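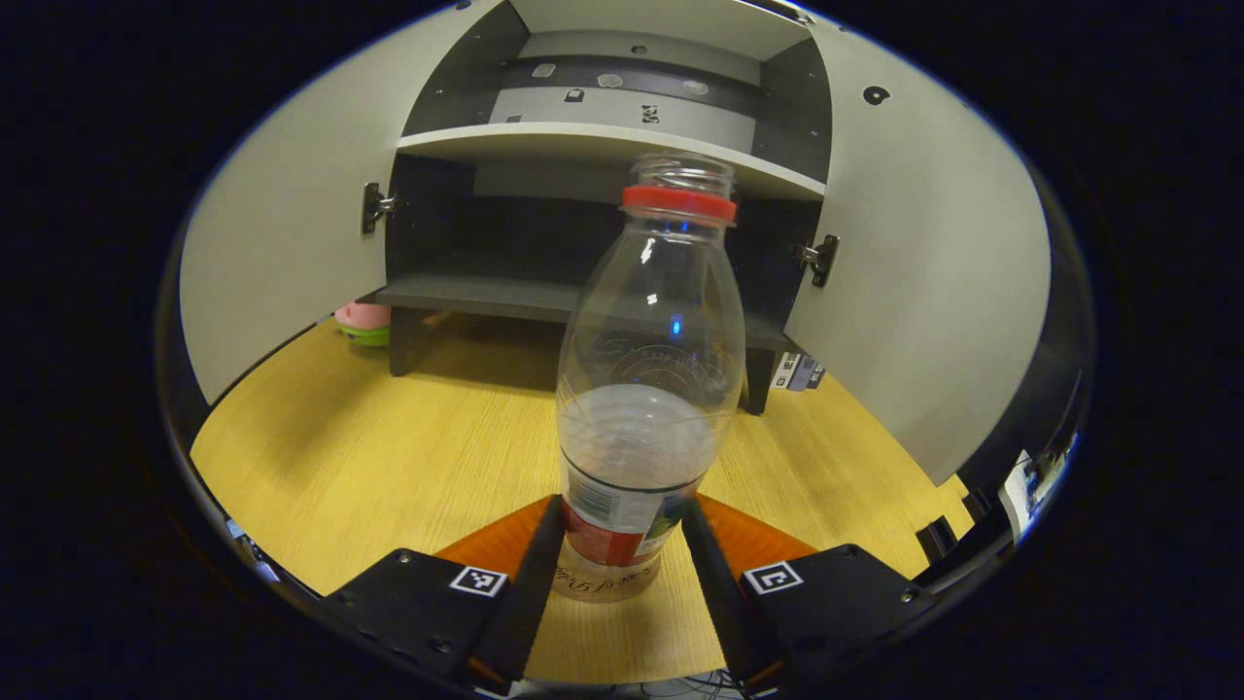

3.2 Track order and skipping in the Wevon sessions

The second part of the study asks whether the place of a song on an album changes how long people stay with it. Earlier work on radio and playlists suggests that the first few seconds matter most, but an album is put together by the artist and the order is often chosen with care. We wanted to know if listeners respond to that order when they have no prior knowledge of the record.

Listeners were recruited in Imerthorpe in January through the mailing list of the Stekon record library. A total of 200 people completed both sessions. Each person heard one album in its released order and a second album in shuffled order, using the Wevon player on a laptop with closed headphones. The player logged every skip, pause and volume change. Listeners could leave a track at any time but could not go back to an earlier one.

The albums came from the Gbeho catalog, a collection of 316 independent releases covering folk, jazz, electronic and guitar pop. We left out live recordings, compilations and any album with a spoken introduction. Albums with a first track shorter than one minute were also left out, as these are usually preludes and are hard to compare with full songs. Listeners who said they knew either of their albums were given a replacement from the same genre.

Sessions followed a fixed routine. Listeners set their own volume on a test tone, read the instructions on screen and started the first album when ready. There was a break between albums, during which they filled in a short form on listening habits. Food was kept out of the listening area. Water was allowed.

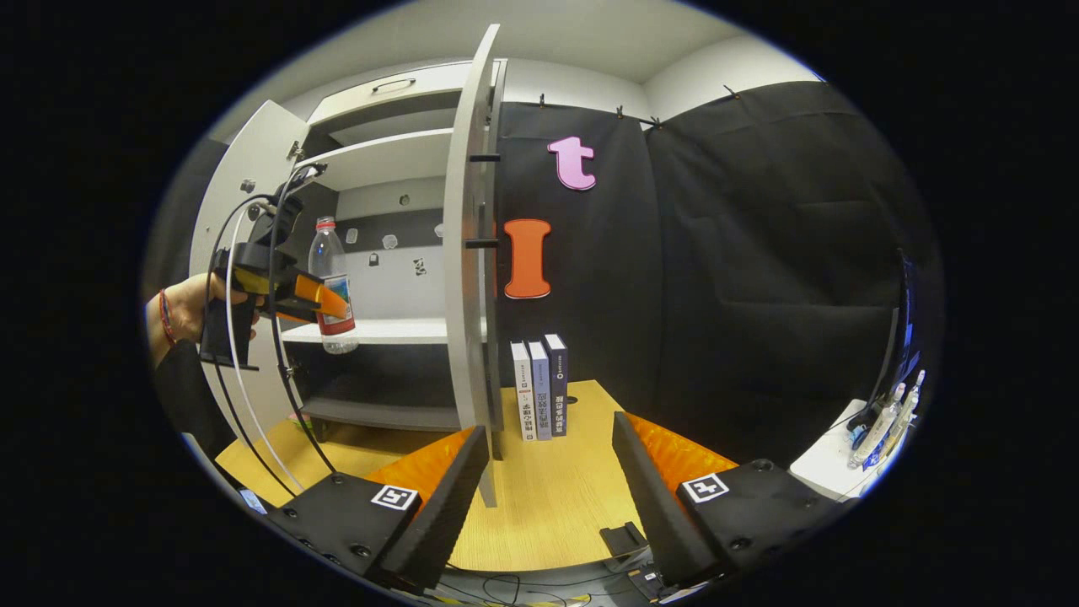 Figure 2. Bottle of water on a cabinet shelf, doors open.

The opening track was skipped less often than any other when albums were played in released order. In shuffled order the first song heard was also skipped less than later ones, but the gap was smaller. We take this to mean that part of the effect comes from simple patience at the start of a session, and part from the song itself. Closing tracks showed the reverse pattern. They were skipped more in released order, mainly on the longer albums, where many listeners had begun to move quickly through the last songs.

Genre made some difference. Jazz albums had few skips at any position, and the order of tracks had little bearing on them. Guitar pop had the steepest change, with most skips falling in the middle of the record. Electronic albums varied too much from one to the next for us to report a clear trend.

On the form, most listeners said they rarely play a whole album at home. Those who did so regularly skipped less in both conditions. Their answers are broken down by age group in Section 3.3.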